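About Us

Filed under: Who We Are, Robot Learning

Hi, and thanks for stopping by! I'm the one who writes most of what ends up on this site, so if something reads like it was typed over lunch, it probably was. Modstead is a small research shop, and we work on one stubborn question - how does a robot learn to put things where they belong when the things are see-through?

Clear plastic is a pain. Depth sensors look straight through it, or catch a reflection and decide the wall of a bin is somewhere behind the desk. Our method (we call it Runingate, after a typo that stuck) skips the depth reading for clear objects and compares two views instead, one from the wrist and one from beside the table. Where the two disagree, the arm slows down and looks again before it lets go of anything. Pill bottles and clear bins have been our favorite test for a while now, mostly for how annoying they are. 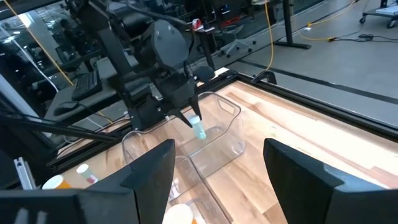
Szénási wrote to us after our first talk and asked whether slowing down was just a fancy way of hiding bad grasps. Fair point! So we went back and split the results. Over 166 trials, 48 had the arm stop for a second look, and we now score those on their own so they can't prop up the rest.

We also started putting containers inside containers, with colorful bits and pieces in clear cups and the cups in clear bins. It's the messiest version of the problem we could think of, and I love it. A yellow block seen through a cup and then through a bin wall goes soft at the edges, and our older model would happily guess that it was closer than it was. The new one is better at saying it doesn't know, which makes me trust it a lot more. 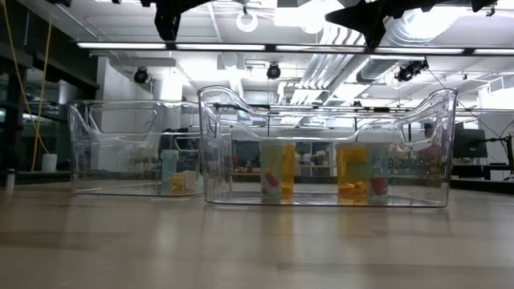
Working with us

There are four of us, and we share a data set with the folks at Grandwood, who try our method on their own arms and tell us what breaks. We take up to 2 visiting students each August. If you like fiddly problems and don't mind wiping fingerprints off plastic, drop us a line.

Contact | © Modstead | Back to top

We use cookies to remember your settings. By staying on this site you're okay with that.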